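# The Josislow Shopper Panel: what you get and what it costs

I've been selling to people in their twenties for longer than I'd like to admit, and I still guess wrong about what they'll buy. So I put together the Josislow Shopper Panel, a small research package for shop owners who want to hear from younger customers without hiring an agency. You send me your questions, I put them to the panel, and you get a plain report back in 10 working days.
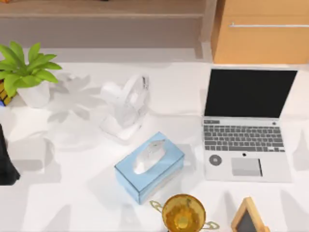 Most of my clients ask about Gen Z first, and mostly they want to know where these shoppers find things before they spend. Fair enough! But I always push for a few questions on the boring stuff too (shipping fees, returns, whether they keep the box), and home goods are great for this. Take a plant with bright green leaves on a white desk: I can ask where somebody would go to buy one, what they'd pay, and whether they'd ever order it online, and I learn loads about the shopper from that one little question.

**What's in the package**

- 5 questions of your choice, tidied up by me
- Written answers from the panel, sorted by age group
- 4 pages of findings, with no jargon
- A phone call with me or Nabila Shawky, who runs the panel day to day

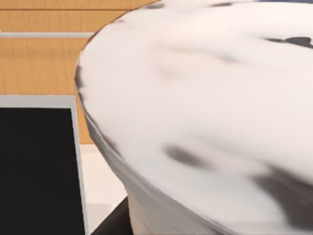 *White and rounded, with dark gray smudges.*

**Price:** $399 per round, paid up front. If you want a second round on the same topic, email me before you order and I'll work out a combined price for you.

Kyung-tae Ban at Tullach ran his first round in April and changed his returns page the same week. I'd told him to wait for round two, so that shows what I know.

New rounds open at 9 a.m. on the first of the month. Send your questions through the order form and I'll write back with edits before anything goes out to the panel.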